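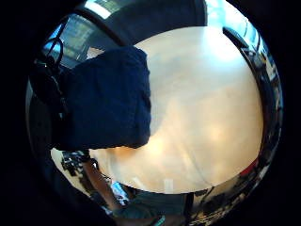

De : Ineke Dekker
À : liste des occupants, résidence Nudmont
Objet : Re: Pliage et dépôt des tricots, salle commune

Mesdames, Messieurs,

Le service intérieur accuse réception du message de M. Aerts, reproduit ci-dessous, et apporte les précisions suivantes.

La table ronde en bois clair reste affectée au pliage. Les tricots y sont posés à plat, manches rentrées, puis pliés en rectangle. Il est demandé de ne pas les suspendre au dossier des chaises, la maille se déformant sous son propre poids. Les pièces de couleur foncée, en particulier le bleu marine, seront pliées séparément des pièces claires : elles peluchent, et plusieurs retours nous ont été signalés en octobre.

Chaque pile ne dépassera pas 16 pièces. Les plaids et couvertures sont comptés à part et remis directement à Mme Timmermans, qui tient le registre. À ce jour, celui-ci fait état de 230 articles reçus, dont 150 déjà attribués.

Les étiquettes Pretska sont à fixer sur le bord plié, jamais dans la maille. Un nouveau rouleau est disponible à l'accueil.

La collecte par la maison Willems est maintenue au vendredi, à 16 heures. Les articles non pliés à cette heure seront reportés à la collecte suivante.

Veuillez agréer, Mesdames, Messieurs, l'expression de nos salutations distinguées.

Ineke Dekker
Service intérieur, Nudmont

Wim Aerts a écrit :
> Madame,
>
> Je me permets de revenir sur la consigne relative à la table ronde.
> Plusieurs occupants du deuxième étage souhaitent savoir si elle peut
> encore servir au pliage ou s'il convient d'utiliser les tables de la
> buanderie. Par ailleurs, faut-il séparer les tricots foncés des autres ?
> M. Van Rooij m'indique qu'il a reçu plus de 25 pièces sans étiquette.
>
> Je vous remercie par avance de votre réponse.
>
> Wim Aerts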